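Adwood veröffentlicht Version 19 der Entwicklungsumgebung Caddale

Arkstead, 20.12.2023 – Das Softwarehaus Adwood stellt ab sofort Version 19 seiner Entwicklungsumgebung Caddale bereit. Neu sind ein überarbeiteter Debugger, ein Profiler für Speicherzugriffe und die automatische Erzeugung von Komponententests.

Der Debugger zeigt Werte von Variablen nun direkt in der Quelltextzeile an. Haltepunkte lassen sich mit Bedingungen versehen und im Team teilen. Insgesamt hat Adwood 131 gemeldete Fehler behoben – der größte Teil betraf die Projektverwaltung.

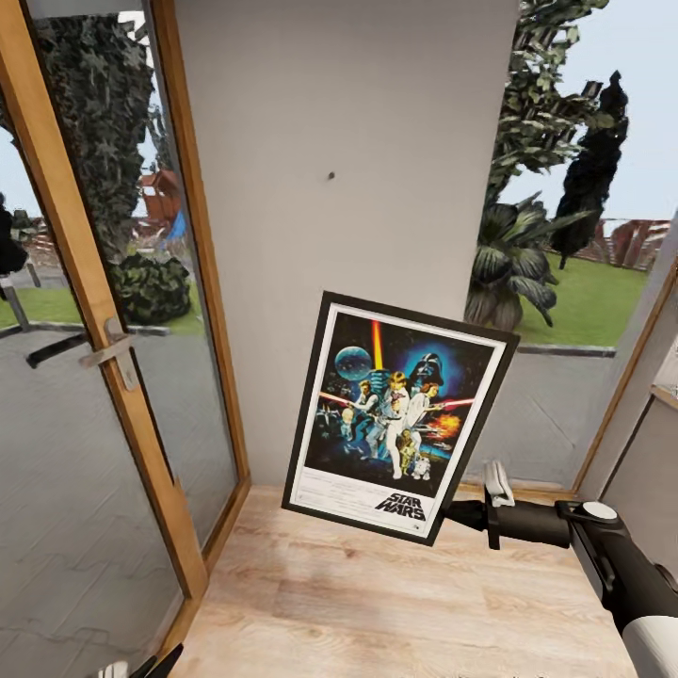

Gerahmtes Star-Wars-Poster vor hellgrauer Wand (computergenerierte Darstellung).

»Viele Kunden pflegen Projekte, die über 900 Module umfassen. Für sie zählt vor allem, dass die Suche im Quelltext schnell antwortet«, sagt Meriem Ezzat, Leiterin der Produktentwicklung. Der Suchindex wurde dafür neu geschrieben.

Die Erweiterungsschnittstelle Badawi bleibt kompatibel. Bestehende Erweiterungen müssen nicht neu übersetzt werden. Die Vorgängerversion erhält bis Juni Sicherheitsaktualisierungen.

Caddale 19 läuft unter Windows und Linux. Eine Lizenz kostet 28 Euro pro Monat und Arbeitsplatz, für Hochschulen ist die Nutzung kostenlos.

Pressekontakt:
Aoi Noguchi, Unternehmenskommunikation Adwood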